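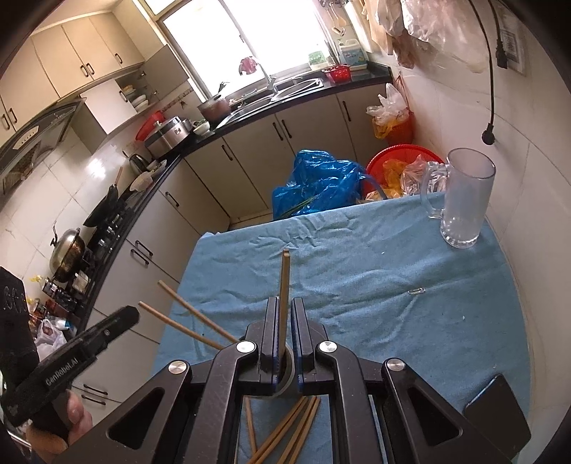 Hanna Brzozowska has asked that the humidity readings be set aside until the second hygrometer is checked, as she does not accept that the conditioning cupboard held steady over the whole of May. Her objection is entered here and is accepted in part. The readings stay in the book, marked as provisional.

Reading time: 3 min

Workshop notebook, Litesbridge bench — May, morning entry

Subject: hide glue, second batch, for the chair repairs.

The granules were weighed dry and soaked overnight in cold water. Batch A took 700 ml and batch B took 800 ml, with the same weight of glue in each. Both were warmed in the water jacket and kept well below boiling. Batch A formed a skin before the first joint was closed and had to be strained. Batch B brushed out evenly, although it ran at the shoulders of the joint and needed wiping.

Six test joints were made in beech offcuts, three from each batch, and left in clamps until the following afternoon. Lewis Gunn loaded them on the lever rig. The best joint from batch B held to 946 newtons, and the wood tore before the glue line opened. Two of the batch A joints parted cleanly along the glue, which suggests that they had chilled before closing. The third was not loaded, its shoulder having been cut out of square.

We use cookies to remember your preferences. Accept / Manage settings

Bogdan Kubiak considers that the offcuts should be warmed before gluing, as was done for the Dudek settle. This is agreed for the next set. The lamp is to be placed no nearer than a hand's width from the work.

Open time remains the chief difficulty. With the bench window open it was roughly a minute for batch A. The window is to remain shut during assembly, and the clamps are to be set to width beforehand.

Outstanding: the thermometer in the glue pot disagrees with the spare by 3 degrees. Zoia Onyshchenko has the spare. No temperatures are recorded for this entry.

Batch B kept cold, labelled, lid taped. Discard if it smells.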